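Disassembly Cell: Socket Contact Fault

The Branmont cell logged a force-limit stop on 4/6/18 during CPU removal. The arm was running the Takier desktop sequence, build 89, with the table cleared for a single tower. 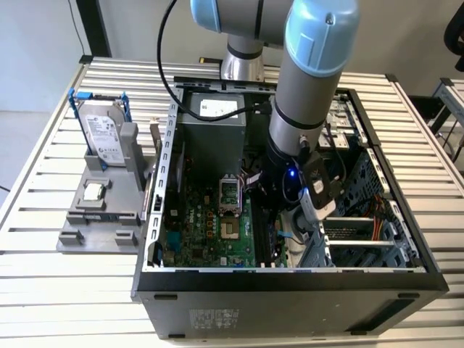 The stop came from a stale tool offset. After a gripper change the Vanags controller kept the old tip length, so the arm went lower than planned on its approach and touched the socket pins. Contact force passed the 28 N limit and the drives locked. With the load plate hinged up and the CPU out, the pin field has no cover at all, and even light contact can bend a row. The board was scrapped.

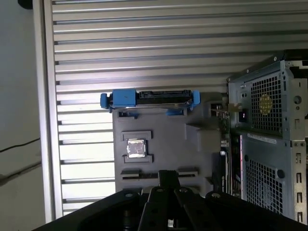
The log holds 1,748 cycles on this sequence, with no earlier contact faults. The offset is now read from the tool at each change, and the sequence will not start if the two values differ.
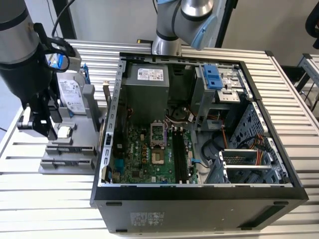

Until the Wostus patch is released in August, operators must run the touch-off check by hand after every gripper change. Keep hands outside the table rails until both arms report a safe stop. Record the result in the cell log.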